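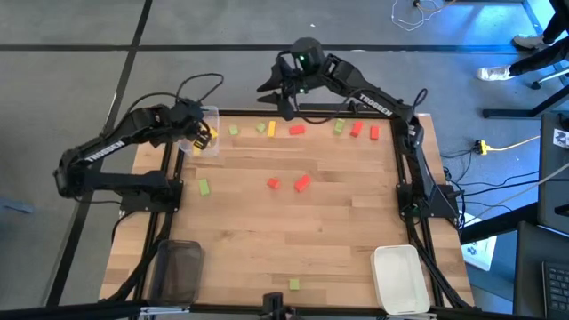 Dreltham's public library will extend its opening hours in the new year after the town council approved extra funding on December 5, 2022. The main branch will stay open until 9 p.m. on four evenings a week and will open at 10 a.m. on weekend mornings. The added hours cover the whole building. The branch now closes at 6 p.m. and is shut one day each weekend.

The change follows a survey carried out in May. The library received 2406 replies, and 1211 of them named evening hours as the service people most wanted. Longer loan periods came second, followed by more parking on the Menon Street side.

"We had a lot of people writing in the margins," said library director Ratree Kaewkla. "Many of them work until five or six and have not been inside on a weekday in years."

The council money pays for 22 additional staff hours a week. Two part-time posts will be advertised this month, and current employees will be offered the evening shifts first. Kaewkla said the children's desk will still close at 6 p.m., but families can use the self-checkout machines after that.

Council member Thanakorn Srisuk, who voted for the measure, said the funding runs for one year and will be reviewed next fall. He said he would want to see how many people come in after 7 p.m. before supporting a second year - the last attempt at late opening, limited to a single evening, was dropped after six months.

Overdue fines are not affected. The charge for a lost library card stays at 85 cents. Meeting rooms can be booked for the new evening slots at the front desk or by phone, with a limit of two bookings per group each month.

The Cliritent branch keeps its current schedule.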